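Part 3: Getting the old tower ready for its new life as a home file server

Right, if you've made it through Parts 1 and 2 you've got your drives chosen and the Hirkix installer sitting on a USB stick. Now we get our hands in. I did mine on a Sunday arvo with the cricket on and wasn't rushing, so don't you rush either.

Before you start

Back up anything you care about. I mean it! My old tower had photos on it I'd forgotten I owned, and they went across to a 2000 GB portable drive before I touched a single screw.

CAUTION: Switch off at the wall, pull the power cord out, then hold the power button in for 20 seconds. Touch bare metal on the case before you touch anything inside it, and do it again every time you come back from making a cuppa.

Opening up

1. Take the side panel off and put the screws in a cup or an egg carton. I use an old takeaway lid, which works beautifully until you bump it.

2. Lay the tower down on its side with the open part facing up. You can work on one standing upright, but cables flop in your face and dropped screws vanish under the power supply.
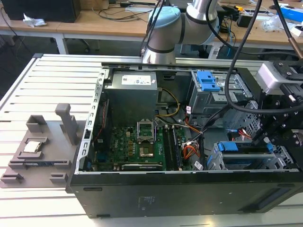
3. Blow the dust out with short bursts from a can of air, and hold the fan blades still with a finger while you do it. Take the case outside for this bit if it's been living under a desk (mine had, and the dog had been sleeping next to it).

4. If you're swapping the processor, lift the socket lever, line up the little triangle on the chip's corner with the one on the socket and let it drop in under its own weight. No pushing. Hold it by the edges only – fingerprints on the contacts are a pain to clean off.

Note: Keeping your old processor? Skip straight to step 5. A file server spends most of its day doing very little.

5. Slide the drives into their bays, then plug in data and power. Label both ends of each data cable with masking tape. Dilruba Debnath put me onto that one and I've been grateful ever since.

First boot

6. Panel back on, tower upright, monitor and keyboard plugged in. Start it up with the Hirkix stick in a rear USB port.

7. When it asks for a server name, keep it short and skip the spaces. Mine's called indavow.

8. Let the drive check run all the way to 100 per cent before you go on to Part 4, where we'll set up the shared folders.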